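What Is a Collective Agreement?

When a person takes a job, there are rules about it. The rules say how much the worker is paid, how long the working day is and how many days off there are. Some of these rules are laws. Others are written in a paper called a collective agreement.

A collective agreement is a deal between two sides. One side is the employer, the company that pays the wages. The other side is a union, a group that workers join so that they can speak together.

How is the deal made?

Suppose a company called Grundlow makes cupboards and has 916 workers. It would take a long time for each of them to ask for a raise alone. The union collects their requests and picks a few people to meet the managers. These meetings are called bargaining.

The union might ask for a working week of 35 hours. Grundlow might offer more pay but keep the longer week. Each side changes its offer a little, then a little more. When both can accept the same text, they sign it.
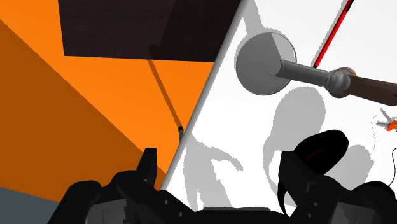

A computer-made picture of a black robotic gripper reaching over a table edge.

Bargaining can also cover new machines. The two sides may decide who will be trained to use them, and whether that training is paid -- it usually takes place during working hours.

How long does it last?

The end date is written in the agreement. If Grundlow signs in June for 3 years, the deal runs until June three years later. The text may also say that either side must give 90 days' notice before it asks for new talks.

What if they cannot agree?

Sometimes the talks stop. The two sides can then call a mediator. A mediator does not work for either side and does not choose a winner. The job is to listen and suggest a middle point. Workers may also vote to strike, meaning they stop work for a time and are normally not paid for it. Each country has its own laws about when a strike is allowed.

Words to know

Wage: money paid for work.
Union: a group of workers who act together.
Bargaining: talks to reach a deal.
Mediator: a person who helps two sides talk.
Strike: stopping work as a protest.

Page last checked: 2022-12-29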